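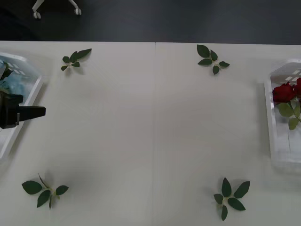

Artificial flower workshop fills up again at Batari as tables get a second life

Anyone who has walked past the Batari building in the late afternoon this July may have noticed people coming out with a bunch of hydrangeas under one arm and a rather pleased look on their faces. The flowers will never need a drop of water. They are made of fabric, and they come from the artificial flower workshop that Nabila Menon has been running on the ground floor since spring, with help from Drita Babić, who used to dress shop windows and still can't leave a crooked stem alone.

The idea is a simple one. People bring the artificial flowers they already own – the faded ones from the hallway, the ones an aunt gave them, the ones that have been lying in a box since the last move – and the workshop helps them take everything apart, clean it and put it back together as something they would be glad to have on a shelf. The two women also keep a good supply of spare stems and greenery on hand for anyone whose bunch turns out to be a little thin.

"Most people start with the flowers, and I always ask them to start with the leaves," said Menon. "Lay your green out on the table first, give every sprig some room, and look at it for a while. Then you know what you have. If you begin with the big blooms you end up poking leaves into the gaps at the end, and it looks like you were poking leaves into gaps."

Leaves get flattened in storage more than anything else, she explained, and a good part of the first hour goes to opening them up again, one at a time, with thumb and finger. Babić likes a bit of steam from a kettle for the stubborn ones, held well back so the fabric doesn't go limp. Dust comes off with a soft makeup brush, and for this purpose the cheapest brush in the drugstore will do very nicely.

Hydrangeas are this month's subject, and they have turned out to be the most popular so far. They are large and forgiving, and a single head can carry a whole vase with only a little green around it. They are also a bit top-heavy, and so participants learn to wrap the lower part of the stem or set it in a weighted pot before they fall in love with an arrangement that tips over as soon as somebody closes a door.
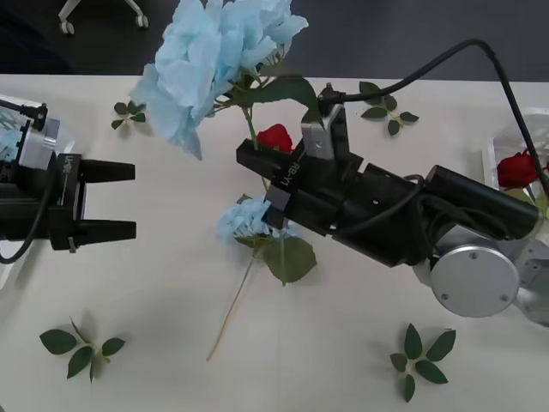 A pale blue hydrangea at the flower table, with leaf sprigs for the greenery.

Teguh Ngui came for the first time this month and brought a bag of flowers from his late mother's dining room. He had meant to drop them off as a donation and ended up staying until the lights were switched off. "I didn't want to throw them out and I didn't want to look at them the way they were either," he said. "Now they're in 2 smaller vases, one for me and one for my sister, and she has already called to ask if hers is the nicer one."

The building itself went up in 1871 as a ribbon and trimmings store, and Menon is fond of pointing out that fabric flowers were very likely sold over the counter there long before she was born. The old counter is gone, but the tall front windows are still in place and give a lovely even light for matching blues, a harder job than you might think. Two blues that get along perfectly in the afternoon can quarrel badly under a lamp, and Babić advises everyone to check their colors in the room where the flowers are going to live.

The workshop runs for 3 hours, starting at 4 p.m., and the fee includes tea, wire, tape and as much spare greenery as you can reasonably use. Please bring your own flowers if you have them, and a box to carry the finished piece home in. Children are welcome with an adult, though the wire cutters stay with the grown-ups. Peonies are next in line for August, and after that Menon hopes to try a table wreath or two before the cold weather sets in. Places can be reserved at the Batari front desk or by leaving a note in the mailbox by the side entrance.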